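Who's looking after the money?

I joined the board of Branuso, our little food and furniture charity, thinking I'd be asked to turn up, nod and eat biscuits. Four meetings in, I was reading a reserves policy on the train and enjoying it. My kids are appalled.

Reserves are the money a charity keeps aside for a bad year, and plenty of small outfits have no written rule for them at all. Ours was one line in old minutes. When a grant from the Pleruven fund came through late last November, we had $1464 in the working account and two weeks of van hire to cover. I didn't sleep much! 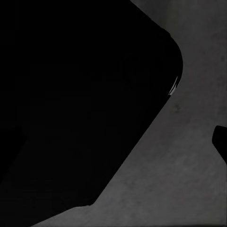 So how much should you hold? I rang around, and the neighbours at Hoarau (they run the community kitchen) keep enough for three months of rent and wages, reviewed every winter. Vornlow, a much bigger mob, keeps six. We've landed on three, and we're building up to it slowly. I sketched our cash flow as a chart that night, and the bad months came out as one solid lump, rounded at the corner and as black as the big shape in the picture, with the good months a bit of grey behind it. My colouring-in was a touch heavy – but the rest of the board got the point straight away.

The first transfer into the new account was $1013, nearly all of it from the autumn plant stall. We wrote down who can approve a withdrawal, what counts as an emergency (a broken fridge, yes; new chairs, no) and how fast we have to top it back up. It fits on one page, and I've stuck a copy inside the pantry door at home, where my family can ignore it.
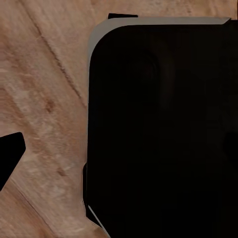
Black against light tan wood grain.

Next on my list is the insurance folder, and I'm told to bring a cushion.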